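From: Brândușa Costache
To: Flostbridge building users list
Date: 2024-11-15
Subject: Re: Has anyone tried the Pirano cleaning package?

Hello Octavian, and hello everyone,

Sorry for the slow answer, I wanted to wait until our trial had finished before I put anything in writing. I'm quoting the part of your message that I can help with:

> We run a small serviced apartment block, 36 rooms, and Flismont have offered us
> the Pirano on a monthly plan. The salesman was very pleasant but he talked almost
> entirely about corridors. What I would like to know is how much hand work is left
> over once you have it. Does it do anything at all for walls, doors and frames? And
> is the arm add-on worth the extra?
>
> Octavian Dinu

We had the Pirano on trial from July, on the plan that comes to 1550 a month with servicing included, and we added the arm for the last few weeks. I'll start with the good news, because there is plenty of it. On floors it is lovely. It does our long corridors overnight, it goes back to its dock without fuss, and the morning staff have stopped dragging the big scrubber up in the lift (which they hated, and I can't blame them!). If floors are your main headache I would say go ahead.

Doors are another matter. The arm will wipe a flat door panel quite nicely at the height you set, and it copes with handles if they are the plain lever sort. Where it gives up is the edges – the corner where the frame meets the wall, the rubber seal, anything near a switch plate. The software draws a margin round all of those and keeps the pad outside it, and from what Flismont told us you can't make that margin any smaller yourself. So whatever is stuck on the frame stays on the frame until a person comes along with a sponge.
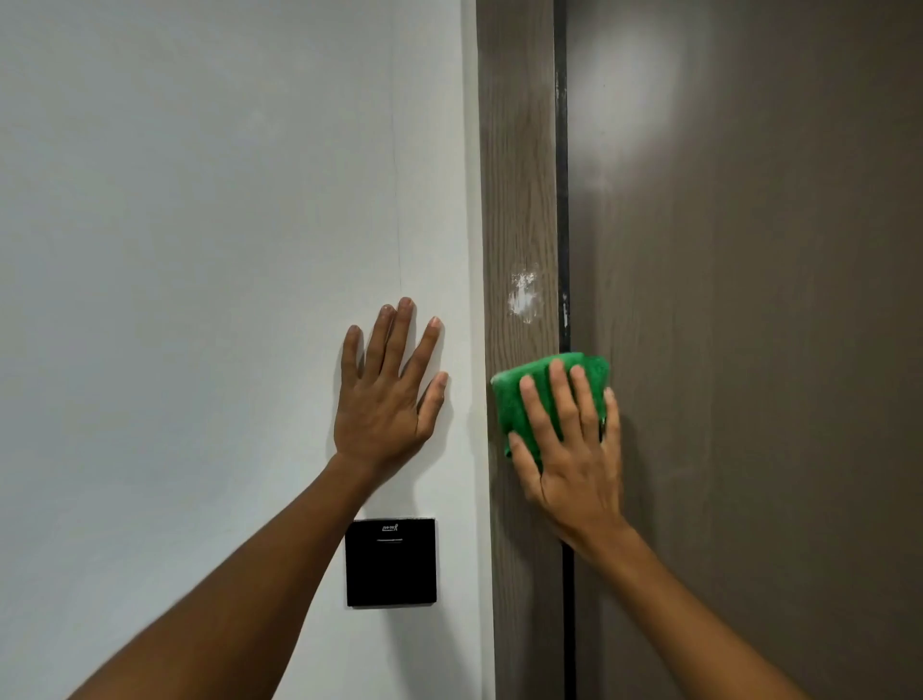 Vasilică Surdu, who looks after our upper floors, timed himself over a fortnight and came out at 43 minutes a day on frames and edges with the arm in use. Before the arm it was over an hour, so there is a saving, but you must set against it the time spent changing pads and telling the thing which doors to visit. He also found that a splash of paint or filler needs a proper rub with the rough side, and the arm simply doesn't press hard enough for that. It passes over, reports the door as clean and moves on.

That last bit bothered me more than the rest. The report is a list of ticks, and if you only read the report you would think every door was finished. I raised it with Domnica Marinescu at Flismont and she was very good about it. She said a "needs a second look" mark is planned, though she wouldn't give me a date and I didn't press her.

A few odds and ends while I think of them:

Ask for 2 spare pad holders in the contract. Ours came with one, and waiting for it to dry was a nuisance.

Shiny door finishes under a ceiling light seem to confuse the camera. Ours did better with the lights turned down.

Check your lift is on their list.

We are keeping the floor machine and sending the arm back. Lucian Lazăr on this list had the Toma for a while, and I believe that one has a softer wrist, so perhaps he could say how it managed on frames? I'd be very glad to hear.

If you would like to come over and see the Pirano at work, Octavian, do write to me off list – evenings are best, and there's always tea.

Warm wishes,
Brândușa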